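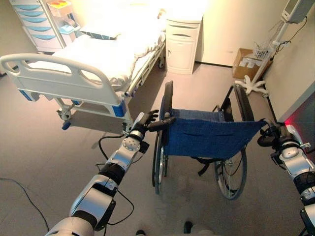

Both hands on the push handles of a folding wheelchair, beside the bed and the IV pole.

Staff Information > Ward Support > Wheelchair Robot > Questions from Staff

Print this page | E-mail this page

Last updated: 4 April 2025

We collected the questions which staff at Kendton asked us most often since the robot came to work in patient areas. If your question is missing, please write to the Ward Support desk, extension 551.

What does the robot do, exactly?
It moves empty wheelchairs. It takes a chair by the two push handles and brings it from a patient room to the chair bay, or from the bay to the room where it is needed. At present it does not do other tasks on the wards.

Will it ever push a patient?
No. The agreement with Rellulell, the supplier, is for empty chairs only. If a person sits in the chair, or if a bag or blanket was left on the seat, please do not send a request. A porter must come.

Are porters losing their jobs?
No porter position was closed because of the robot, and none will be closed in the present budget period. What changes is the content of the shift. Before, a porter on the Mostyn wing spent a good part of the morning to look for chairs and return them. This time now goes to patient transport and to the discharge lounge. We know some porters liked the chair rounds, as they were a quieter part of the day. The rotation was changed in October so that everybody still has a lighter period in the shift.

Is my pay grade affected?
The grade stays the same. Porters who completed the operator training receive the equipment allowance, the same one which is paid for the bed mover.

How long is the training?
Nine hours in total, in paid time. The first part is in the training room and the rest is on the ward together with a trained colleague. Nurses and cleaning staff need only the short safety talk, 38 minutes, which you can also watch on the staff portal.

How do I request a chair?
Use the Uleritz screen at the nurse station. Choose the room, then "Bring" or "Collect". You can still telephone the porters as before, and nobody will ask you why you did.

What must I check in the room before?
Please look at the floor first. Power cables should be lifted or moved to the wall. Boxes and the IV pole should stand out of the way of the chair, and the bed casters should be locked. Also put the brakes of the wheelchair off, the robot does not do this itself.

Who is responsible if it bumps into something?
Not the person who made the request. Press the stop button, leave everything where it is and call the desk. Please fill in the usual incident form also for small contacts, for example with a bedside cabinet. We read all of them.

Does it record me while I work?
The robot uses its cameras to find its way and the handles. The pictures are not used to measure the speed or the breaks of any employee. This is written in the staff agreement, section 11.

Can I refuse to work near it?
Speak with your shift lead. Until you had the safety talk you are not expected to be in the same room when it moves. After this, we look for a solution case by case.

Will it come to the night shift?
It is not decided. Night staff will be asked before.

Print this page | E-mail this page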